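# Has anyone gotten their deposit back from Fellier?

**mossgutter** wrote:

Moved out of a Fellier building in Rirnville at the end of March. Deposit was $553. I got a letter back saying they're keeping all of it for "restoration of surfaces." Which surfaces? Restored to what? The kitchen counter was already peeling when I got there, and I have the move-in sheet where I wrote "counter peeling" and their guy initialed it.

Anyone been through this?

**tallboy_9** wrote:

Welcome to the club. They kept mine for "excess nail holes." I had hung one calendar.

**Katene Street Refugee** wrote:

Ask for an itemized list, in writing, and send it certified. Mine went from the full deposit to $55 for cleaning once they had to put actual words next to actual numbers. Took 3 letters and most of a spring.

**tallboy_9** wrote:

Certified mail is a waste of money. Email has a timestamp on it already.

**Katene Street Refugee** wrote:

Email has a timestamp and a spam folder, and guess where their office manager lives.

**mossgutter** wrote:

OK, drafting a letter tonight. Does it help to mention the move-in sheet right away, or do I hold it back like a TV lawyer?

**dialtone** wrote:

Put it in the first paragraph and attach a copy. Keep the original. You want the person opening the envelope to get tired early.

Also check what your lease says about normal wear. Mine had a whole page on it, written by somebody who had clearly never lived anywhere. Carpet was expected to last forever, and so was I. 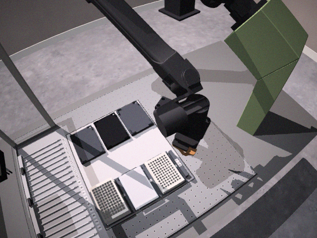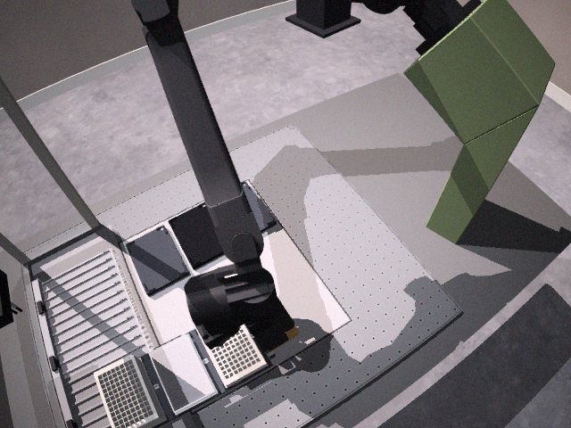
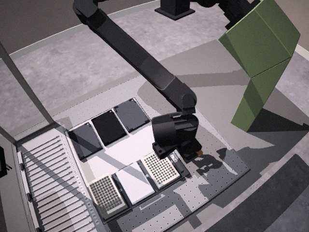 **Stevel Tenant** wrote:

Going to disagree with most of this. I skipped the letters and filed in small claims, and Fellier called me before the hearing wanting to settle. Letters just give them more time to sit on your money.

**Katene Street Refugee** wrote:

You still want one letter on record before you file. The first thing the judge asked me was whether I had requested the money back.

**Stevel Tenant** wrote:

One letter, fine. You wrote three. That's a pen pal.

**mossgutter** wrote:

One letter, certified, with the sheet attached and a deadline in it. If that goes nowhere I'll file. Does 9 days sound too short for a deadline?

**dialtone** wrote:

A little stingy. Give them two weeks so you look like the patient one - then file the morning after.

**tallboy_9** wrote:

Still say email.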